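Wallpaper, continued

Up at a silly hour again, before the kettle and before the birds. I have a mug of tea going cold on the windowsill and I want to get this down while I still remember how I felt, because by dinnertime I will have talked myself into something else altogether.

September always does this to me. The light comes in lower and suddenly every surface I was perfectly happy with all summer looks as though it hasn't been wiped since my mother was here. Yesterday it was the white worktop in the little back room, the one I use for everything (sewing, seedlings, paying bills, eating toast standing up when I think I'm too busy to sit). I cleared the whole lot off. Out went the button tins, the dead stapler, the paint cards from Jamar that I swore I'd return, and a bag of clothespins I bought twice. It took me most of the afternoon because I kept stopping to read things. There was a birthday card from Hüsnü Baysal with a whole paragraph about his tomatoes, and I had to sit down on the step and read it through again, and then of course I had to call him, and that was 40 minutes gone and I don't regret one of them.

He asked whether I still had "the loud walls." I do! He was with me the day I picked that paper out, years ago now, at the Flallari shop that used to be down by the station, and he tried very kindly to steer me toward a nice oatmeal stripe. I wanted swirls. I wanted coral and lilac and peach all looping around each other like the inside of a record sleeve, and I have never once been sorry, even when the man who hung it had to go out and walk around the yard for a bit.
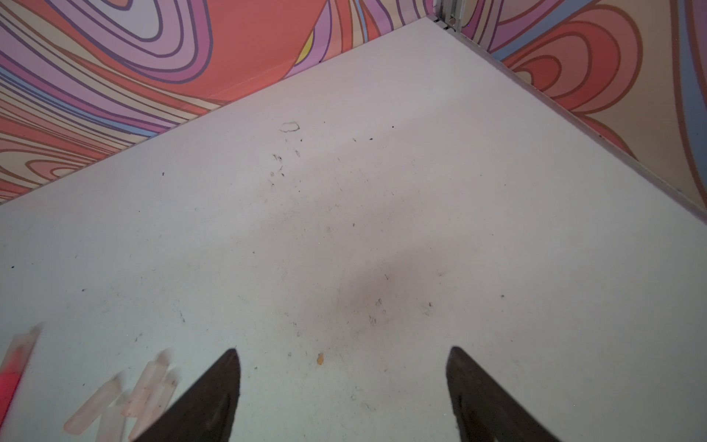

With everything off it, the corner is where you notice the dirt. There are the dark little specks, a curled hair or a bit of thread, and, well out from the wall, a tiny orange crumb. And there's the smudge, a grayish-brown sort of cloud with a few scratchy marks in it, and I have been blaming that on the seed trays for so long that I've come to believe it. I'm going to try a paste of baking soda first, and then the Tisel cream if the paste does nothing, and if neither works I will put the fern on top and call it decorating.

What I really wanted to write down, though, is that I'm keeping the paper. I'd been wobbling. Ahmadpour's had a sale on, 11 dollars a roll, a very sensible pale green with a leaf in it, and I had gotten as far as carrying 3 rolls to the register before I put them back. I thought about waking up to sensible green all winter and my heart just sank. The room is small and it faces the wrong way and from November on it is the only warm-looking place in the house. I've cried in there and laughed in there and hemmed two wedding dresses in there, all with that big red swoop at my elbow.

So, the worktop gets a scrub today, the button tins go back (sorted, I mean it this time), and the walls stay loud. I should go put the kettle on again. This tea is past saving.

19 shares · 3 comments

Marnie: Keep the swirls!! We had something very like it in our hallway growing up and my sister and I used to race our fingers around the loops. Mom papered over it and I still hold it against her.

quiltingbee: Try the baking soda with a soft cloth and let it sit a while before you rub. I was too rough with mine and took the finish off.

Dot L.: I want to hear more about the tomatoes.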